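Robot Learning Methods, handout for week 4
Sebastião Tavares
04/11/2019

Where we stopped: behaviour cloning with one camera at the wrist. Please read the Kallska notes before the exercise, at least the part on action chunks.

The question for today is how a policy should hold a tool which changes its shape. In the Purneo study the task is sweeping small litter from a floor with a hand broom. A rigid tool gives a clear contact, so the opening of the gripper tells us much about the grasp. With bristles this is different. The fibres bend and spread before the fingers meet real resistance, and the same opening can belong to a firm grasp or to a weak one.

The authors compare 2 ways to label the grasp. In the first, the label comes only from finger position. In the second, a person marks in the wrist video the moment when the fibres are squeezed between the fingertips. The second way is slower (about 65 seconds of work for each demonstration), but the trained policy lets the broom slip less often.

Points to keep in mind:
- the wrist view hides part of the contact behind the fingers
- shiny plastic gives bright spots which move with the light, and the encoder may follow them
- a pinch on the bristles and a grasp on the handle should be separate classes
- white scraps on a pale, spotted floor are hard to segment

For the exercise, take the Conceição split and train both versions with the same seed. Write down the grasp class before you look at the label file. Then compare with your neighbour, and bring the cases where you do not agree to the session with Osow. 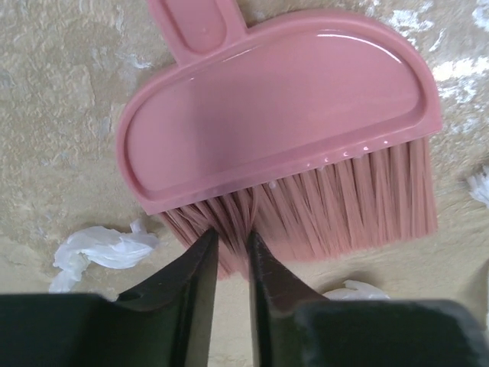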